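The knitting never left the house

19 Jan 2025

For eleven years she sold blankets. Now she repairs them, and she says the second job is more difficult, and that it pays better than her friends believe. We met in her kitchen in Bivel, where the window looks at the back of a bakery and the kettle is always the first thing you hear. She asked me to leave out her name. "People here know who I am," she said, "and the people who are not here do not need it."

She came to the town as a young woman to work at Hostow, the mill by the river. Hostow made knitted goods for hotels, mostly throws and bed covers. She was put on finishing, the part where loose ends are worked in and every piece is looked at under a strong lamp.

"I hated the lamp," she told me. "In November you went in when it was dark, you sat under this white light, and you went home when it was dark again. But my eyes learned. I still cannot sit on a bus without looking at the sleeve of the person in front of me."

When the mill closed she took a stall at the covered market. She bought the last stock of the mill, 483 pieces, and thought it would be gone in a year. It took her four. The customers liked the blankets but they had already two or three at home, and the ones they had were often the same blankets, bought from the mill shop years before.

"They would stand there and touch everything," she said. "Then they would say, mine has a hole, what can I do? And I would say, buy this one. I was a bad shopkeeper, because I always said it without hope."

One customer came back with the damaged blanket in a bag and left it on the stall. She repaired it at night, in this kitchen, and charged very little. After that came another bag, and then the bags did not stop.

I asked how she decides what can be saved. She took a moment before she answered.

"You must know what made the hole. A moth eats and goes away, and the wool around is still good. A dog pulls, so the hole is small but the stitches are tired far from it. Washing too hot is the worst. Then it is felt, and I send it home again. I tell them to cut it and make cushions."
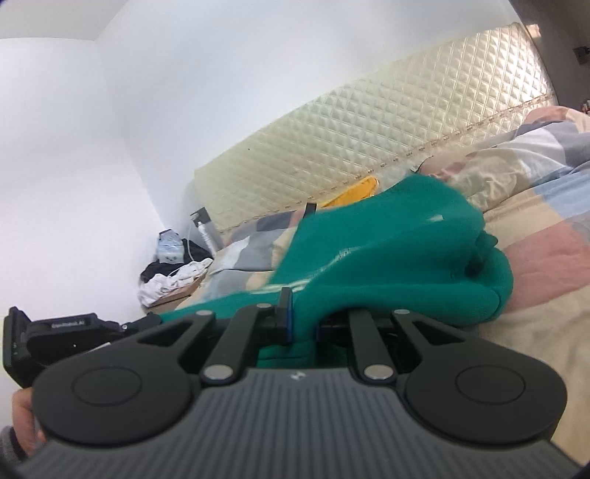 A green knitted cloth, gathered up on the bed.

Most of her work is done on beds. A table is too small for a large blanket, she explained, and the weight that hangs over the side pulls the stitches open while you work. So she spreads it on the bed in the spare room and sits beside it on a low stool, with her wool in a biscuit tin. Her sister calls this room the hospital.

The wool is the problem that takes most of her time. Old colors are not made any more, and a repair in the wrong green is, in her words, "like a tooth from another person." She orders from Rajput, a small dye house that will match a sample if you send them a piece as long as a finger. They wanted a minimum order that she could not pay, and she wrote to them by hand to explain. They agreed to send her two skeins at a time.

"I do not know why they said yes. Maybe it was the handwriting."

Last year a larger firm, Brarkley, offered to buy her name and her list of customers. The plan was to collect the blankets by van and repair them somewhere else. The offer was 4000, and she kept the letter for two weeks beside the bread box before she answered.

"It was good money for a list," she said. "But I asked them who will do the repairing, and they spoke about capacity. I asked again, and they spoke about capacity again." She laughed at this for some time – it was the only time in the afternoon that I saw her put the needle down.

She does not teach. Several people have asked, and one offered to pay for a whole winter of lessons. She thinks she would be impatient. She did show me one thing, how to catch a running stitch with a crochet hook before it goes further, and I was slow, and she took the hook out of my hand after a minute. So perhaps she is right.

There is a waiting list until spring. She keeps it in a school notebook, in pencil, with the color of each blanket and the name of the street. I wanted to know if she owns many blankets herself.

"One," she said. "It has a hole. I will do it when I have time."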